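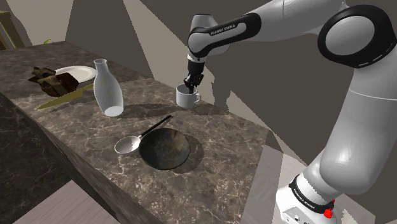
*Dark marble countertop with pale veining, and a white mug at one end.*

## Grotari stone sealer, after a summer of use

I bought the Grotari sealer in April to replace the Ollent spray I had used for years. The Ollent was fine on the bathroom vanity but wore off fast near the kitchen sink, and I was tired of redoing it.

The kit comes with one bottle, two cloths and a foam pad. I paid 45 dollars. A refill without the cloths is 25.

Putting it on is simple. Clean the stone, let it dry overnight, wipe the sealer on with the pad and buff off whatever is left after ten minutes. Don't let it sit longer than that. I left one corner too long and got a cloudy patch that took a second coat and a lot of rubbing to clear. The whole job took me 70 minutes, including moving the toaster and all the jars.

Water still beads next to the sink. Coffee wipes up clean if I get to it the same morning. Lemon juice left a dull ring, as it would on any marble, and the label does say that sealer won't stop acid marks. Olive oil was the one I worried about, and so far there are no dark spots by the stove.

The smell is strong for the first few hours. Open a window. The cap is also bad: it cracked the second time I closed it, so the rest of the bottle now lives in an old jam jar with a label on it.

Dobre makes a cream version for 60 dollars that my sister likes. I tried hers on a cutting slab and found it harder to buff, with no better result.

I would buy the Grotari again, but only as the refill. The cloths shed lint.

Four stars out of five.

Leonie McPhee
19 September 2026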